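Setting up the Jandico wrist kit for packing and luggage work

Updated 14/07/2025

This guide covers fitting the Jandico wrist camera and two-finger gripper and getting it to handle clothes and zippers. We have been running the kit since June on a Neagu arm at our Stanemley workshop. It assumes the arm is already bolted down, powered and reachable on your network.

What you need

Jandico kit, including the fingertip set and cable clips
2.5 mm and 4 mm hex keys
A suitcase with a metal zipper pull
A few pieces of light clothing

Step 1. Mount the gripper

Line up the dowel pin with the flange and start all the screws by hand before tightening any. Run the camera cable along the outside of the wrist and leave enough slack for a full turn of the last joint. Ours snagged on the first day — the clips in the box are worth using.

Step 2. Fit the fingertips

Use the tapered tips. The wide pads grip boxes well but are too thick for a zipper pull. Close the jaws by hand and check that the points meet evenly. If one sits proud, loosen it, press both against a flat bench and retighten.

Step 3. Set the grip force

Open the Vulemetti panel and go to Tool, then Force. The factory setting is 5 and it suits most clothing. Drop it to 2 for zipper pulls, or thin wire ones can bend. Save each setting as its own profile so you can switch in the middle of a job.

Step 4. Run the two test grasps

Begin with the cloth. Take a pinch of fabric near one side, lift slowly and hold. Then move to the suitcase, bring the tips in on either side of the pull and close them just past the slider. 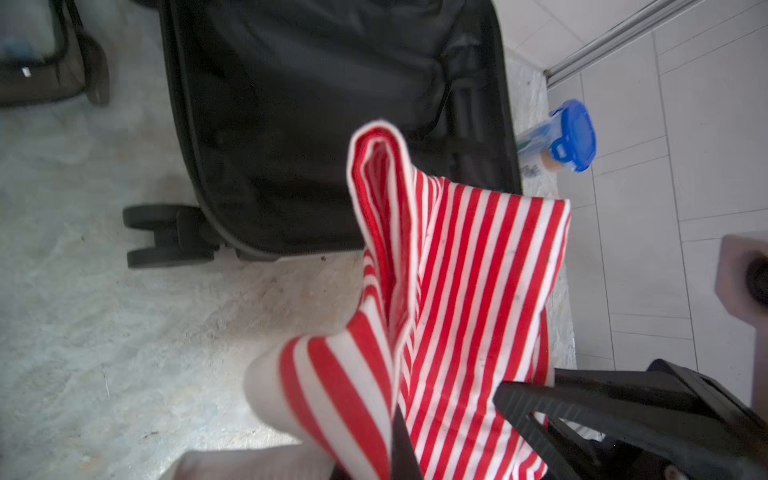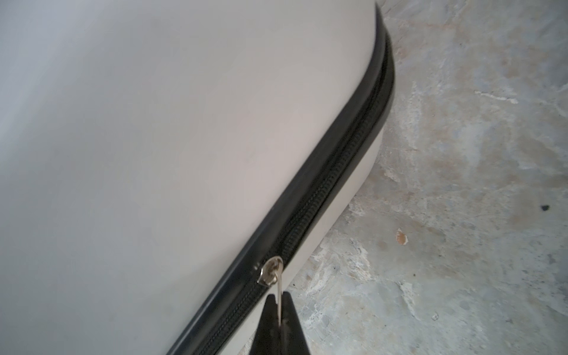

Cloth grasp on a striped item (first picture) and zipper grasp on a wire pull loop (second picture).

If the cloth slips, take a deeper pinch before you raise the force. If the tips miss the pull, redo the camera offset under Tool, then Calibrate.

Step 5. Log your cycles

The fingertips are rated for 3000 closes. Ours were at 331 when this page was updated and showed no wear at the points. The counter does not reset when you swap tips, so write the number down.

Is it worth buying?

For soft goods, yes. The grip is steady and the profiles save time. The printed manual is poor and skips calibration entirely. Spare tips are only sold in pairs.

Questions about the mounting steps can go to Simão Leitão at the workshop.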